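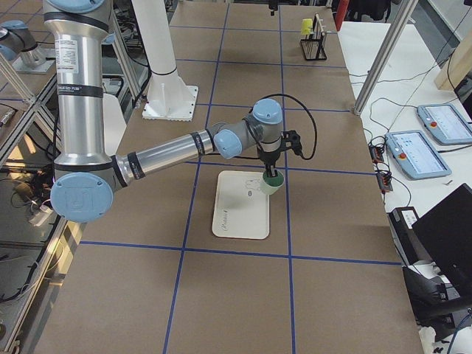
Chapter 5
A Place for the Cup

Before you begin

By the end of this chapter you should be able to lay out a serving tray for one person, explain your layout to someone who disagrees with it, and carry the result down a corridor without wearing it. You will need a tray with a lip, a cup, a roll of tape, and some brown paper you don't mind ruining.

5.1 The tray as a small country

Most students arrive at this chapter believing they already know how to put a cup on a tray. They have been doing it since the school cafeteria. The cup goes wherever there is room, the plate goes wherever the cup isn't, and the spoon rides along on top of something and falls off at the door.

This works well enough at home, where the only person inconvenienced is you. It works less well in a place like Kavanagh House, a residential home that serves 700 trays a day from one kitchen with a single pair of swinging doors. Tamer Nseir ran that kitchen for 16 years. His staff manual has a page on soup, half a page on knives, and four pages on where to put the cup. New hires used to think the four pages were a test of character. By the end of their first breakfast shift they had usually read them again.

Nseir's argument is simple. The cup is the tallest thing on the tray and often the fullest. It is also the thing the diner reaches for first, sometimes before being properly awake. Put it in a different place each morning and each morning you will find out where it isn't.

5.2 Outlines

One old answer is to draw the place on the tray. A printed cup shape tells the person setting up where the cup belongs, in any language, and keeps on telling them after the supervisor has gone to lunch. Workshops do the same thing with hammers on a pegboard. The outline also shows you at a glance what is missing, a service that no written list has ever managed before ten in the morning.

Outlines have their enemies. Some cooks find them insulting. Others point out, fairly, that an outline drawn for one cup looks foolish under another. When Kavanagh House changed from narrow cups to wide ones in May, the old outlines disappeared completely under the new cups, and two members of staff took this as permission to go back to their former ways.

There is also the matter of handedness. A cup toward the right suits most people and annoys the rest. Nseir kept a stack of trays laid out the other way around and marked the rims with a strip of tape. If you have only one kind of tray, ask the diner. It takes less time than mopping.

5.3 Mapping the table

The tray has to sit somewhere while you load it, and the table deserves the same attention. Cover it with brown kraft paper and divide the paper into large rectangles with colored tape. Give each rectangle one job: the tray in one, clean cups in another, things waiting to be put away in a third. Items that don't belong to the task go to the back, upright in a rack if they will stand.

Use tape that contrasts with the paper. Students who choose tan tape on brown paper do very tidy work that they are then unable to find.

Resist the urge to make the rectangles small. A beginner's grid tends to look like a crossword, with a separate square for the sugar. If your tray doesn't fit inside its own rectangle with a hand's width to spare, pull up the tape and start over.

5.4 Setting down

Lower the cup from directly above its place. Sliding it in from the side is quicker and will sooner or later introduce it to the spoon. Hold it upright, pause just over the tray, check the position, and let go only after the base is flat.

Try this first with an empty cup. Then try it with water, filled to a finger's width below the rim. Save coffee for people you trust.

Warm-up activity

Work in pairs. One partner sets a tray without any outline, then takes everything off. The other sets the same tray from memory. Trace both cup positions in pencil on paper cut to fit the tray, and measure the distance between them. Swap roles and repeat.

Keep your tracings. You will need them in 5.6, where the tray starts moving.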